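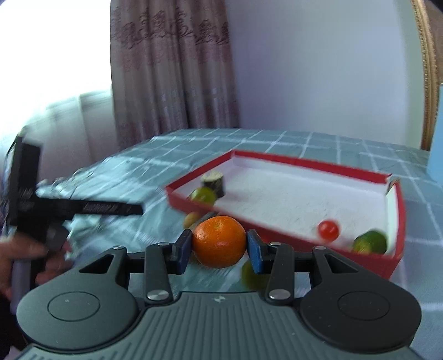 Deshumidificador Utalus 367
Fabricante: Rácz
Distribución y servicio técnico: Plidbridge

El Utalus 367 es un deshumidificador doméstico por compresor, pensado para viviendas con condensación en ventanas, sótanos habitables y cuartos donde se tiende la ropa. Sustituye al modelo Trastine, del que conserva el depósito y el filtro, de modo que los recambios de ambos aparatos son compatibles.

El aparato aspira el aire por la rejilla trasera, lo enfría en el evaporador y lo devuelve por la parte superior. El agua se recoge en un depósito extraíble frontal. Cuando el depósito se llena, el compresor se detiene y se enciende un piloto rojo. También puede trabajar en desagüe continuo con una manguera de 12 mm de diámetro interior, no incluida.

Características técnicas
Referencia: 2176-U
Alimentación: 230 V, 50 Hz
Potencia máxima: 367 W
Capacidad del depósito: 4 litros
Temperatura de trabajo: de 5 a 32 °C
Humedad regulable: del 40 al 70 %, en pasos de 5
Temporizador: 2, 4 u 8 horas
Longitud del cable: 1,8 m
Color: blanco

Contenido de la caja
Deshumidificador, filtro de malla lavable (ya montado), tapón de desagüe, manual en español y portugués.

Colocación
Sitúe el aparato sobre un suelo firme y nivelado, con 20 cm libres por detrás y 50 cm por encima. Las puertas y ventanas de la habitación deben permanecer cerradas mientras funciona. Si se ha transportado tumbado, déjelo en posición vertical 24 horas antes de enchufarlo. No lo cubra ni apoye ropa sobre la salida de aire.

En dormitorios se recomienda el modo nocturno, que reduce la velocidad del ventilador y apaga la pantalla. El compresor sigue arrancando cuando la humedad supera el valor fijado.
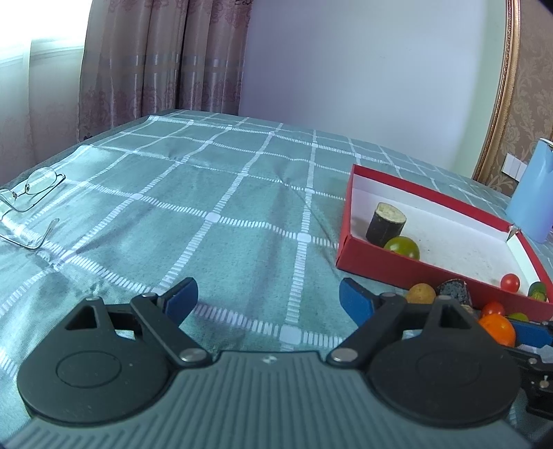

¿Qué humedad conviene fijar en un dormitorio?
Entre el 50 y el 55 % es un valor adecuado para la mayoría de las casas. Por debajo del 45 % el aire puede resultar seco durante la noche y el consumo aumenta.

¿Cada cuánto se limpia el filtro?
Cada dos semanas con uso diario. Se extrae tirando de la pestaña trasera, se lava con agua tibia sin detergente y se deja secar a la sombra. Una vez al año conviene pasar un cepillo suave por la rejilla.

¿Se puede reutilizar el agua del depósito?
No es potable y tampoco debe darse a animales. Sirve para fregar suelos.

Recambios
Filtro de malla, ref. 1597-F
Depósito con asa, ref. 1597-D
Tapón de desagüe, ref. 1597-T

Garantía y envío
Dos años de garantía en piezas y mano de obra. El compresor está cubierto durante tres años si se conserva la factura. Los pedidos de península se entregan en cuatro días laborables; para Baleares y Canarias, consulte el plazo antes de comprar. Las devoluciones se admiten con el embalaje original y el depósito vacío.

Ficha actualizada el 9 de diciembre de 2019. Los precios de los recambios se revisan en enero.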